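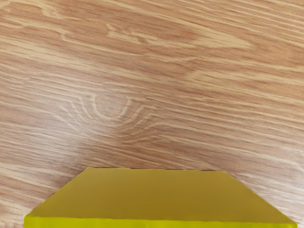 Light wood grain with the long pointed loop, yellow block in front

Re: Oil or water-based on a light tabletop?

sirkwood_sal
Morning all! I'm finally getting to my mother's old kitchen table (she bought it in Dernstead the year I was born, so it's seen a birthday cake or two) and I can't settle on a finish. I love a pale, honey sort of color with the grain showing, and I'm scared to death of turning the whole thing orange. The top is 61 inches long, if that matters for how much to buy.

TaneKingi
Water-based, every time, Sal. I did our dining table with it last August and it's still as light as the day I sanded it. Thin coats, five of them, and a good long wait in between with a cup of tea.

mapleandmoss
I'm going to disagree with Tane, much as I like him! Water-based always looks a bit cold to me, and an old family table deserves some warmth. A wiping oil brings the grain right up. Leave it 30 minutes, wipe off every bit you can, and lay those rags out flat outdoors to dry, please, they can catch fire in a heap.

TaneKingi
Cold! You should come see mine, with the evening sun on it. Oil yellows, and she said no orange.

flinum_dad
Could you both be right? Try each one on the underside, Sal, and look at them at breakfast and again at 6 in the evening, my wife swears by that.

sirkwood_sal
Oh, I like that. Flipping it over this afternoon if my neighbor's home to take the other end.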